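Clurkmont Pair — Handheld Gripper Set for Demonstration Recording
Overview | What's included | Planning your station | Spares | Contact

Two grippers, two hands, and a table full of everyday stuff. The Clurkmont Pair lets a person record two-handed tasks directly, at a natural pace, before a single robot arm has been ordered. We love this way of starting a project, and most of this page is about how to budget for one.

Price
Clurkmont Pair, left and right: $3163
Clurkmont Pair, bought with a Dremis workbench: $2369 for the grippers
Lead time: ask us. Orders placed before the end of March ship from current stock.

What's included
2 handheld grippers
Cables for both hands
Marker plates
Hard case
Printed setup guide by Tobias Alcantara

Planning your station
Start with the table. A plain white top is lovely to work on, and you want enough depth to keep bins at the back and still have elbow room in front. Leave the floor clear on both sides for the cables, and mark out where the operator stands — tape is fine.

Next, the objects. Please don't spend much here! Cutlery is a wonderful first purchase. Forks and spoons are shiny, knives are thin, chopsticks roll, and all of it fits in a drawer when you're done. Set aside $200 for props and bins and you'll probably have money left over.

For bins, Gwendolyn Tillman on our applications desk likes shallow open trays with handles at the ends. Buy them all the same size so you can swap them between tasks.
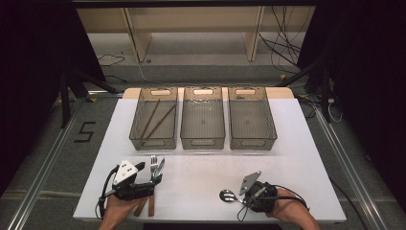 Sorting is also where the second hand starts to earn its cost. One gripper can hold a handful of mixed utensils while the other deals with a single spoon, and that kind of sharing is hard to plan for if you've only budgeted for one side. You can buy a single Clurkmont and add the other later, but the left and right units will need to be matched again at our shop, so allow for shipping both ways.

Spares
Finger pads wear first. Order a second set up front if you plan to record every day. Cables are next on the list, and the Beltis cable kit fits both hands. Marker plates rarely need replacing, though they do need to stay clean.

Not sure what to order?
Send us your table size and a list of the objects you want to handle. Tobias or Gwendolyn will write back with a parts list and a total, including shipping from our Assunção warehouse.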